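How Do You Teach a Robot? You Show It!
by Mared Gwilliam

OK so. Say you want a robot to put your socks in a drawer. How does it know what to do?

It doesn't. A robot starts out knowing nothing about socks. Or drawers. Or you.

Old way: a person types out every single move. Arm goes forward. Stop. Open fingers. Down a bit. Close fingers. That works fine in a factory, where the same part shows up in the same spot all day long. But socks? Socks are never in the same spot. Socks are floppy. Socks hide under things.

New way: show the robot. Just like somebody showed you how to tie your shoes.

Try it first (you need a friend)

Quick game before we go on. Sit your friend at a table with a cup and a spoon. Friend closes their eyes. Now tell them, with words only, how to put the spoon in the cup.

Hard, right? "Left. No, less left. Down. Too far!"

Now do it again, but this time put your hand on top of theirs and move it. Spoon's in the cup in 2 seconds. (Ask first before grabbing anybody's hand!)

That second way is a lot like teaching a robot by hand. Grown-ups who build robots call it a demonstration, or a demo for short.

Way one: push the arm

Some robot arms can go loose, like your arm when you're sleepy. The teacher holds the arm and moves it through the job. Over to the block, fingers closed, up, over to the bowl, let go. The whole time the robot is remembering how bent each of its joints was. Later it can bend them the same way all by itself.

Good for small arms. Not so good for big heavy ones. And your own arms get tired!

Way two: remote control

Here the teacher stands back and drives. Could be a joystick. Could be a VR controller, the kind you hold in your hand for VR games. You move your hand to the right, and the robot's hand goes right. You squeeze, it squeezes. Like a puppet, but with no strings.

There is a fancy word for this: teleoperation. Say it tell-ee-op-er-AY-shun. "Tele" means far away, same as in telephone and television. The robot might be across the room or in a whole other town.

Tricky part: you can't feel what the robot is touching. Is the grape squashed? Is the cup slipping? You have to watch really close. Most people are pretty clumsy at it the first day. I dropped the same plastic egg 7 times.

Way three: carry the robot's hand around

This one's my favorite. No robot in the room at all! You take just the hand part, called a gripper, and hold it yourself. Two fingers on the end that open and close. A camera rides along on it and looks where the fingers are pointing. Then you go do normal stuff. Pick up a ball. Put it in a box. Fold a cloth (good luck).
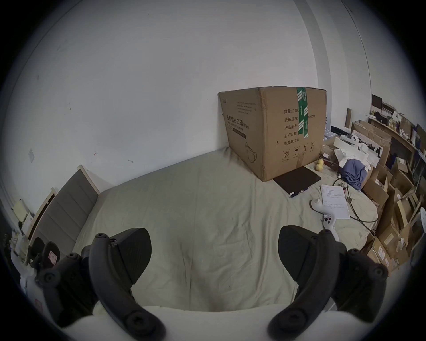 The camera saves what the gripper sees, and a computer works out how the gripper moved and when the fingers closed. Afterward all that gets used to train a real robot with the same kind of hand. Since the view is from the hand, the robot gets to see the job the way it's going to see it later on, when nobody is holding it.

And you can carry a gripper pretty much anywhere. Kitchens, bedrooms, garages. Messy is fine! Real homes are messy, and a robot that has only ever seen clean tables gets confused by a pile of laundry.

One time is not enough

You might think you show the robot once and you're done. Nope.

If I pick up a ball once, the robot might learn the wrong thing. Maybe it learns "go to that exact spot" when what I wanted was "go to the ball." Move the ball a little and it grabs air. I've seen it. Funny the first time.

So we do it again. Ball on the left. Ball on the right. Ball next to a book. Curtains open, curtains closed. Different ball. Different person holding the gripper, because everyone moves a bit diffrent.

For a hard job you might need hundreds of demos. Sometimes a lot more than that. It's a bit like scales on the piano.

A morning at Larnden

Larnden is the lab where I help out. In August we were working on one job: pick up a ball, put it in a bowl. The robot is called Ernow. One arm, on a stand.

First try after training, Ernow went right for the ball and then stopped above it. Just hung there. Second try it got the ball but let go too early, and off it rolled under the desk. Third try it picked up the bowl. The bowl!

We watched our demos back and found the problem. In a bunch of them I had waited a moment before grabbing, because I was thinking. Ernow had copied my thinking. So it waited too, only it never knew when to stop waiting.

We made new demos with no waiting in them. After that, 5 balls out of 6 went in the bowl. The other one is still under the desk I think.

How to be a good robot teacher

Go smooth. No jerky grabs.

Don't stop in the middle to scratch your nose. The robot doesn't know about noses.

Keep what you're picking up where the camera can see it.

If you mess up, start that one over. Or, if you're teaching how to fix mistakes, keep it! A demo of dropping a ball and picking it back up can be realy useful.

Take breaks. Tired teachers make sloppy demos.

Questions kids ask me

Does the robot know it's me? No. It only gets the moves and the pictures.

Can it learn bad stuff? Yep, if you show it bad stuff. Knock over the cup every time and it will think knocking over cups is the job.

Can it learn by watching videos of people? People are working on that. Your hand and a robot's hand are shaped so differently that it's tough. You have five fingers. Lots of robots have two.

Will it clean my room? Not yet. Sorry. Folding one shirt is still a big deal for a robot.

Words to know

Gripper: a robot's hand.
Demo: one time showing the job from start to finish.
Teleoperation: driving a robot from someplace else.
Joint: a spot where the arm bends, like your elbow.

Something to do at home

Put on oven mitts. Now try picking up a coin, a sock and a pencil using just your thumb side and your finger side, like a pincher. Which one was worst? Write down what you had to do to get it. Then get someone else to try it with only your notes, no showing. Then show them, and see how much quicker they get it.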